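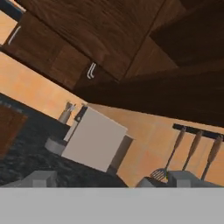 *Dark wood upper cabinets and an orange tiled wall*

**Driving down to Clollon in September, where do we stop?**

Posted by hurer_bound, 7/26/19

We're renting a little house outside Clollon for 12 nights and I'd love to drive down instead of flying. My husband thinks I'm nuts — he says it's two full days in the car. I want to take the slow way along the river and stay over in Hurer, mostly for the market. Is it worth the detour? And is there anywhere to buy groceries if we get in late? We've got a dog with us, if that matters.

**Staller**

We did this drive last fall and loved it! Take the river road, but only as far as Hurer, then get on the highway or you'll be stuck behind tractors all afternoon. The market sets up by the church and it's pretty much packed up by lunch, so get there early (I missed the cheese guy and I'm still mad about it). Parking in the square is a pain on market day. Use the lot by the bridge and walk up. The walk is steep but short.

For groceries, stop before you get to Clollon. The store there closes early and doesn't have much besides bread and canned stuff. Our dog was fine at the inn in Hurer, but they charged us extra, so call first.

**mapfolder24**

just fly

**Hauksdóttir**

I'd go for the drive, but I wouldn't do it all in two days with a dog. We split it into three and everybody was nicer to each other. One more thing — it rained on us most nights in September and the days were sunny but windy, so bring a jacket for the market. The gas station past the bridge didn't take my card, so have some cash on you.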